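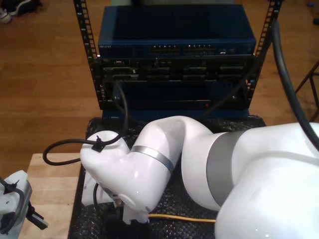

White robot arm over a black mat, with an equipment rack behind.

New from Plostberg: The Second Lease

The July title from Plostberg is a contemporary romance by Hyun-seo Chae, her first since the Harbour Road books finished. It can be read without knowing those. A couple of minor characters from the earlier series turn up at a wedding in the middle, but they are on the page for one chapter and nothing depends on them.

Geum-ok Kwak runs a dressmaking and alterations shop on the ground floor of a building she has rented for 22 years. The lease is up at the end of the summer. The new landlord is the nephew of the old one, a structural surveyor called Bang who has come back to the town to sell the property and leave again. He gives her until the autumn. She gives him a list of every repair his uncle promised and never did, with dates.

The early chapters are mostly arguments, and they are good ones. Geum-ok is 47, divorced, with a grown-up son who rings on Friday evenings and wants her to move closer to him. Bang is a few years younger and has a bad knee and a half-finished house in another county. Neither is looking for anyone. He moves into the empty flat above the shop to save on a hotel, the boiler fails in the first week, and from there they have to share a kitchen.

Readers who like a slow build will be pleased. The first kiss comes on page 200, and Chae takes her time after that as well. The love scenes are open door but there are only a few of them, all in the last third. There is some strong language. Geum-ok's divorce is discussed at length in one chapter and there is the death of an elderly relative, which happens before the book starts but is talked about throughout.

The story is told in alternating chapters, hers in the first person and his in the third. This was a late change. Chae wrote the whole of the first draft from Geum-ok's side and found that Bang came across as colder than she meant him to be. She rewrote half of it over a winter.

"I had a landlord in the book and I needed a man," she told us. "Once I let him have his own chapters I found out he was frightened of her. That helped a lot with the second half."

The sewing detail comes from her aunt, who took in alterations for most of her working life and read the manuscript twice. She sent back 71 corrections, most of them about zips. Chae says she accepted all but one, and will not say which.

The book runs to 71 chapters, a coincidence that pleased her aunt. Most are short, and several are made up only of notes the two leave for each other on the kitchen table. The notes are set in a different typeface in the paperback. In the e-book they are in italics, as the typeface did not display properly on older readers.

Plostberg is printing 2,000 copies of the paperback to begin with. The e-book is out on the same day. An audiobook is being recorded with two narrators and will follow in the autumn. We will put the date in this newsletter when we have it.

Subscribers can read the first three chapters now through the members' page. You will need the password from the bottom of last month's email. If you have lost it, reply to this one and we will send it again, though please allow a day or two.

Signed bookplates are available with paperback orders placed before publication. Put the name you would like in the notes box when you check out, and please check the spelling, as we copy it exactly as typed. We can't add bookplates to orders once they have been packed.

Chae is working on a second book set in the same town, about the woman who runs the ironmonger's two doors down. It has no title yet and will not be out before next summer. The Harbour Road books remain in print, and the first is at a reduced price in e-book until the end of July.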